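Selling handmade hair clips: what counts as a "damaged" return?

Posted in: Small Sellers Corner > Returns, refunds and grief
Asked by Lucyna Brzozowska, 12/31/22

I sell hair accessories out of my spare bedroom, mostly clips, flowers and ribbon pieces, through my own little page on Gresto. I've been at it since May. Up to this month I had dealt with four returns in total, and all of them were people who bought the wrong color and said so like adults.

Then came the holidays. I'm now looking at a customer who bought a boxed set as a present, held on to it for three weeks, and wants her money back because it "arrived damaged." The damage, as far as I can tell from her message, is that a petal on one of the flowers is bent. She has not sent a photo. She has sent five paragraphs on how disappointed her niece was, and I now know more about this niece than I do about some of my cousins.

My page says I take back unused items within 14 days and damaged items "within a reasonable time." I wrote that last part at midnight and was very pleased with it. I would now like to travel back and take the keyboard away from myself.

So: is a bent petal damage? Do I have to pay the return postage? And if it comes back and has obviously been worn, am I allowed to send it right back to her, or does that start a war? The set was 22 dollars, so I realize I've already spent more than that in worrying.

Trornier
Member, 175 posts

Just refund it. It's 22 bucks. Life's short.

Also "reasonable time" could mean anything, my landlord uses it for the boiler.

Anas Akl
Regular, 700 posts

I'm going to be a bit longer than the gentleman above, who is right about the boiler and half right about the refund.

First, go and read what Gresto's seller terms say about damage claims. I sell elsewhere, so I can't quote them at you, but most selling sites have a rule, and where there is one it will usually beat whatever you typed at midnight. Look for two things: how long the buyer has to report a problem, and whether she has to show it. If the site gives her a window and she has missed it, you can be as generous or as stony as you like and still sleep.

Second, ask for the photo. You're not accusing her of anything. Write something like: "I'm so sorry to hear that. Could you send me a picture of the flower and one of the box it came in, so I can sort this out for you?" Then stop typing. The stopping is the hard part. People explain themselves, apologize again, mention that they've had flu, and by the end of it they've offered a full refund and a free scrunchie to someone who hasn't answered yet.

About a third of the time, in my experience, you never hear back. I sell dollhouse furniture, and I have a whole folder of tiny broken chairs that stopped being broken the moment I asked to see them.

Third, is a bent petal damage? Depends on the flower. If it's fabric and it straightens out with a bit of steam, I would call it squashed and send her a friendly note on how to fix it. If it's something stiff with a crease across it, that's damage, and I'd replace that one piece and leave the rest of the set alone. A part refund works too. Offering a replacement sorts the people who want the item from the people who want the 22 dollars, and you'll know which you've got by how fast the reply comes.

Return postage: if it's damaged, you pay. If she changed her mind, she pays, provided your page says so. Does your page say so? I have a feeling it doesn't.

Now the part you didn't ask about, which is how the thing is packed. Small accessories in a box too big for them will slide to one end and spend the whole journey leaning on each other. The flowers lose that fight every time, because a clip has teeth and a flower doesn't.

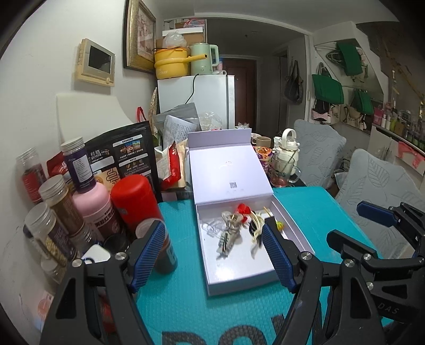 Clip, flower and ribbon bits sharing one tray, with bare space at the front.

You want that front space filled. Tissue does it, so does shredded paper, though shredded paper gets into the teeth of the clips and your customers will be finding it at Easter. The best thing I've used is a plain piece of card cut to the width of the tray, with slots for the clips, and the flowers tied down on top with thread. It takes me a couple of minutes a box, and I swear all the way through every one of them.

Once it's packed, close it and give it a proper shake, about how you imagine the mail treats it. Then shake it harder, since you're imagining a nice mail carrier. Open it. If everything is where you left it, tape it up.

And take one photo of the open box before it goes. Just a quick one on your phone, with the order slip next to it. I resisted this for two years on the grounds that I'm an artist. Then I had a buyer swear blind that her wardrobe had come without doors, and I had nothing to show her but my good character.

As for worn items coming back: don't mail it back to her without a word. Take pictures when you open the parcel, tell her what you found, and offer her the choice of having it returned at her expense or leaving it with you. Hair in the clip is hard to argue with. Makeup on the ribbon, same. I would also not resell anything that's been on a head, however clean it looks, but that's between you and your conscience.

Lucyna Brzozowska
(original poster)

Thank you both, in quite different ways.

I checked and my page does not say who pays the postage. It does have a paragraph about my cat.

I've sent the photo message more or less word for word and then put my phone in a drawer so I couldn't add to it. Will try the slotted card. Is ordinary cereal box card stiff enough, or do I need to buy something?

Anas Akl
Regular, 700 posts

Cereal box is fine for the light stuff. For heavier clips, glue two layers together, gray sides out, unless you want your customers reading about fiber.

Keep the cat paragraph. Put the postage line above it.

Samuel
New member

Hi, does anyone know if the steam thing works on felt? I have a hat, it was sat on. It's not from any shop, I just have a hat.

Trornier
Member, 175 posts

Yes but hold it above the kettle, not in it. Ask me how I know.

Lucyna Brzozowska
(original poster)

Update for anyone with the same problem. She wrote back with a photo. One petal, folded under, plainly bent. I've offered her a new flower or a part refund and she picked the flower, so I've spent the evening feeling bad about everything I thought about her. The niece is called Daisy. There was a paragraph on that too.

New wording on my page: damage to be reported within seven days of delivery, with a photo, and I cover the postage if it's my fault. Changed your mind, you pay. I ran it past my sister, who also sells (candles, on Zedside), and she said it sounded "a bit stern," then copied it.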